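# Wrist-View Perception for Approach Planning Near Transparent Containers

Final project report, Manipulation Software course. Submitted by Morena Parisi and the Kirnska project group.

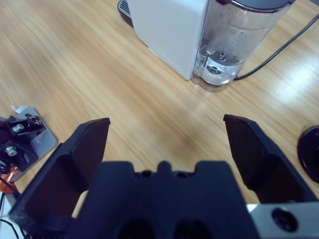
The project addressed one question: how should a planner behave when part of the obstacle map is missing? Depth estimates fail often on clear plastic, and a planner that reads missing data as free space will send the gripper through it. The group was asked to extend the existing control package, Vorkonden, with a perception layer that marks such regions as unknown and keeps the fingers away from them.

## 1. Starting point

Vorkonden already provided joint control, a motion planner and a log viewer. Its obstacle map had two states, free and occupied. The wrist camera fed a segmentation model, but the results were shown on screen only and never reached the planner.

## 2. Software changes

The map now has a third state, unknown. A cell enters that state when the segmentation model reports a surface and the depth estimate returns nothing usable. The planner may pass near unknown cells at reduced speed but may not enter them.

A fixed mask removes the gripper's own fingers from each image before segmentation. The first version of the mask was drawn for closed fingers only, and the open fingers were entered in the map as obstacles. The planner then refused every path. The mask is now selected from the reported finger position, with 13 stored shapes.

Thin items such as power cables remain a weak point. The model finds them in most views but loses them against strong wood grain or glare, and the map keeps a cable cell for only 2 seconds after it was last seen.

## 3. Evaluation

The group replayed 531 recorded approaches through the old and new planners. Four of them could not be scored - the joint log and the image log had drifted apart - and were left out. The new planner kept clear of transparent surfaces more often than the old one, at the cost of longer paths and a larger number of refused goals. Most refusals came from glare on the table, which the map treated as unknown.

## 4. Remaining work

Glare should be separated from clear plastic before the map is updated. The replay tool, Bakance, needs a check for log drift at load time. The mask shapes are still edited by hand, and a script to generate them from the gripper model is in the repository but has not been tested.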